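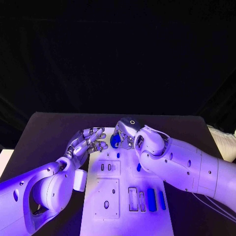 **Hanna Sowa**
*Product editor, Itmont Family Business Tools*

# Hostena Handover Binder

The Hostena Handover Binder is a working set for family companies in which a son, a daughter or another relative is coming into the management. It is meant for the owner and the successor to fill in together during the first year. A lawyer or an accountant can join at the marked chapters, but most of the pages can be done without them, at the kitchen table or in the office after closing time.

We made the first version for small producers and trading firms. Over 400 companies have used it until now, and the present edition contains many corrections which they sent us.

## What is in the set

- The main binder, 104 pages, printed on paper that takes both pen and pencil
- Three loose booklets: one for the owner, one for the successor, one for the person in the family who does not work in the firm
- A sheet of coloured tabs for the chapters
- A card with the access code to the editable files

The binder has rings, so the pages can be taken out and copied. The booklets are stapled and fit in the back pocket.

## How the chapters go

**Who decides what today.** The owner writes down the decisions of a normal month: prices, hiring, credit for customers, repairs, the choice of supplier. The successor makes the same list without looking at the first one. Then the two lists are laid side by side. In our experience this chapter takes longer than people plan for it, and it is better to leave a whole afternoon.

**The title and the job.** Many successors receive a title before they receive a job. "Assistant to the president" can mean anything from carrying the papers to running a department. The chapter asks both sides to describe the work in plain sentences: to whom the successor reports, who may correct him or her, and what happens if a manager who is not from the family disagrees. There is a page for such managers to fill in also, and they may give it back in a closed envelope.

**Money.** Salary, dividends, loans from parents, the flat above the shop, the company car. Please invite your accountant for this one. The tax questions are written in a general way and the answers will depend on your country.

**The fixed term.** We suggest that the first agreement has an end date. When the term ends, the family can prolong it, change it or close it. A short form for each of these is at the end of the chapter.

**When the founder comes back.** It happens that a founder retires and later returns, because of a bad year or an illness, or because he or she did not like retirement. The chapter has questions about the office, the signature at the bank, and what is said to the staff on the first morning. If you think it does not concern you, we ask you to read it anyway.

**Talking about it at home.** This is the shortest chapter. It has a few rules for family dinners, which you can accept or cross out.

## From people who work with it

> My father and I had the same argument for years, always about the discount list. In the first chapter we both wrote that we are the person who decides on discounts. He read it out loud and then went to make tea. We signed the page the same evening.
> — Zuzanna Kaczmarczyk, Pietrzak Packaging

> I came from a university into my uncle's company and the managers were polite with me, too polite. The envelope page was useful. It was also not pleasant to read.
> — Raghavendra Varghese, Odumetti Foods

> Good questions, but the money chapter is thin for a firm with shareholders outside the family. We added our own pages.
> — Rima Zein, finance manager

We agree with the last remark. The supplement for outside shareholders is in preparation and should be ready in October. Buyers of the present edition will receive it as a file at no cost.

## Frequent situations

**More than one child in the firm.** Order one additional successor booklet for each person. Do not let them share one booklet, even if they ask for it. The comparison in the first chapter works only when each person has written alone.

**The successor is not a relative.** You can use the set. Leave out the chapter about talking at home, and in the money chapter skip the pages on loans from parents.

**The family lives in different countries.** The files can be filled in on a computer, and every page has a place for initials, so that you know who has seen which version. We still advise to meet in person for the chapter on the title and the job — people write more carefully what they will have to read aloud.

**Nobody wants to take over.** Then the binder is not the right product. Write to us and we will send you the short guide to selling a company to its managers. It is free.

## Format and price

| | |
|---|---|
| Full set | 793 zł, VAT included |
| Language | English or Polish |
| Cover | Grey or dark green |
| Files | Text documents and spreadsheets |
| Extra booklets | Sold separately, price on request |

The price is the same for both languages. If you need both in one family, which is not rare, order one full set and ask for the booklets in the second language.

## Delivery and returns

Sets are packed at our Pietrzak store and sent by courier. Please give a telephone number, the courier will not leave the parcel without a signature. If you prefer that the parcel does not go to the company address, write a private one in the order form. On the outside there is only our sender's label.

You may return the set if the access card is still sealed. A set with writing on the pages we cannot take back.

## Help with filling in

Bogumił Gajewski answers questions about the forms by e-mail and by telephone until 4 p.m. He can explain what a page is for and show how others have understood it. He does not give legal advice and he will not say which of you is right, although he is often asked.

For a moderated meeting with the whole family, choose "Meeting with the binder" in the order form. The moderator reads the finished first chapter beforehand, so please send it with the order or soon after.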